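Setting up a repair café table in a village hall – what do we need?
Posted in Community & Local Groups

Ghassan Srour
A few of us in Gemham want to start a repair café, one Monday evening a month, first one in July if we can get ourselves organised. We've got the hall, a kettle and a fair amount of goodwill. I can sew and glue, and my neighbour is handy with lamps and radios. What I can't picture is how the tables should be laid out and what we ought to buy beforehand. We have 38 pounds left over from a bake sale, so nothing fancy. Also, how many people should we expect? The village is only 800 or so.

Luker
Get biscuits. Ours ran out and people noticed. Also ask the hall about insurance before you print any posters.

Teresa Lenihan
Oh, do it, Ghassan! We started ours in Dasberg two years ago and it is my favourite evening of the month. I came in to help with the teas and now I can rewire a plug and darn a sock, so be warned.

From a place a bit bigger than yours we had 20 people the first night, which was far too many for four menders, and everybody had a lovely time anyway. Put a sign-in sheet by the door with name, item and what's wrong with it. "Broken" is what most people will write, so leave a wide column and ask them a second time.

For tables, keep electrical and textiles apart. Thread gets into everything, and you don't want someone's wet teapot next to a toaster with its lid off. Electrical goes along the wall with the sockets. Give that table one decent extension lead with plenty of outlets, have it checked by somebody qualified, and tape the cable down wherever people walk. Nothing gets plugged in until your electrical person has looked it over.

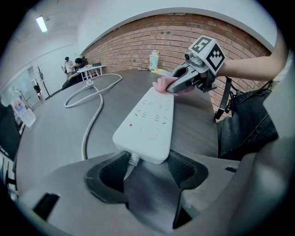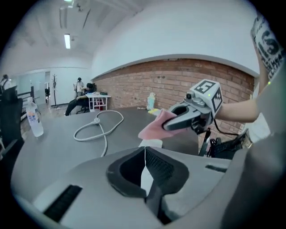 Spend your money on small things: seam rippers, a pack of assorted fuses, wood glue, sugar soap, a cheap multimeter if your neighbour hasn't got one. Old towels and cut-up T-shirts do for rags, and you'll get through heaps of them. Ask around for the rest – we were given three sewing machines in a fortnight, and one of them even worked!

Stop taking new items at half past eight if you want to be out by 9. We didn't, and I was still unpicking a zip when they came to lock up.

Karaki
Agree with most of that. I'd add reading glasses and a good lamp. Take a photo before you unscrew anything, and use egg boxes for the screws.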